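Stedico Skin Care FAQ

How long does a jar of the night cream last?
Most customers get 10 weeks from it, using it once a day.

Can I wear it under makeup?
Yes. Give it 15 minutes to sink in before you put on foundation.
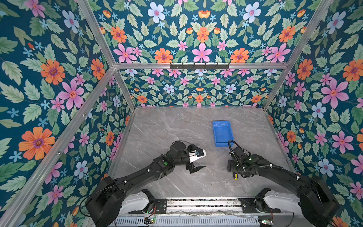
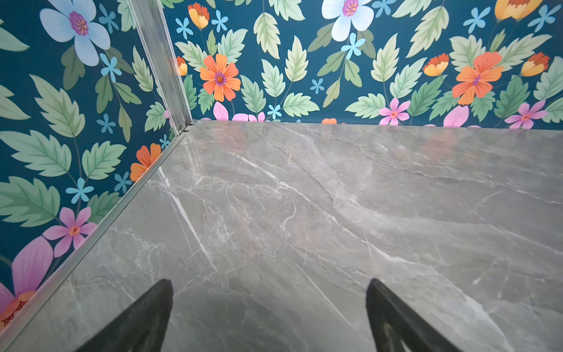 Do you sell gift sets? Yes, from October until they run out. Each set has the night cream, a lip balm and a cleanser. Gift wrap is free on orders over $100. We have one pattern this season, flowers on dark teal like the walls in both photos, and plain white if you prefer. Please choose at checkout, as we can't change the wrap later.

Can I return an opened jar?
Yes, if it gave you a reaction. Email Ajith Pisharody with your order number.

Is the lip balm scented?
No.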